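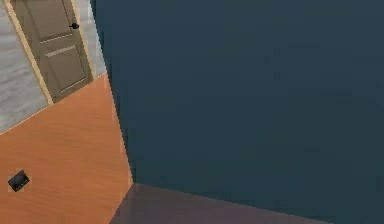 A paneled door and gray walls beside a wood-grain surface.

Flarkdale College Opens Reflective Writing Program for Students Living Away From Home

Flarkdale College will begin a personal writing program for students who have moved a long distance to attend, the Office of Student Life announced on 4th December. The program invites participants to write short essays on family, distance and growing up, and to share them in small groups if they wish.

Sabine Hagedorn, director of student life, said 44 students took part in a trial that began in August. "Many of them were writing about their parents for the first time as adults," she said. "They asked for more time to do it."

Sessions will last 2 hours and will be held in Derneck Hall, Room 2407. Fanni Pálfi, a lecturer in English, will lead the groups together with Trinidad Macapagal of the counseling service. Essays remain the property of their authors — none will be graded or published without written consent.

The program has places for 200 students. Applications are open to all undergraduates and may be submitted at the Student Life desk.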